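Last updated: May 30, 2026

Roy Dunmore rents kitchen arms by the month in Dasavville. His Tistodard service costs $410, and breakfast is extra.

"People ask if it cooks," he says. "I ask if they do."
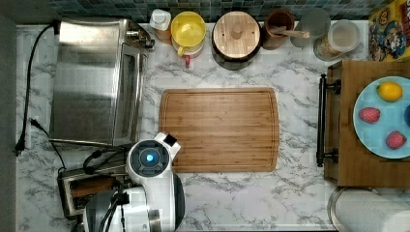
The Tistodard arm at the counter, over the toaster.

Setup takes him around 7 hours, most of it spent on the counter. Does it ever burn the toast? "Less than my brother." He hopes to add a second arm in September. "Then they can argue."

Related
Vidal raises its rates again
Sternent: a month with the mop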